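Ticket 141 – left gripper lags leader during teleop demos
Site: Bredley kitchen
Status: open
Task: fold cloth, put in container

Left follower trails the leader arm by a beat, then jumps. Right side tracks fine. Started partway thru the April batch, got 50 demos planned and can't use the ones with the jump in them.

Tried so far:
– restarted Peltia bridge, no change
– re-homed both arms, ok for 2 demos then back again
– dropped control rate to 50 Hz, worse

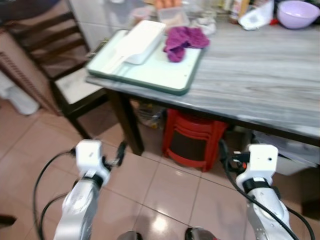
Head cam, both grippers reaching toward the table, cloth and container on the green board.

Next was swapping leaders. Lag stayed on the left follower, so teh leader is ok. Looks like cable or driver on the left. Have not opened the wrist yet.

Kwak support want the joint log – exported, attached. Demos with the jump tagged "bad_left", pls don't train on them.

Need from Rustik: spare left cable, and can someone confirm the driver version before I reflash. Leaving arms powered off til then.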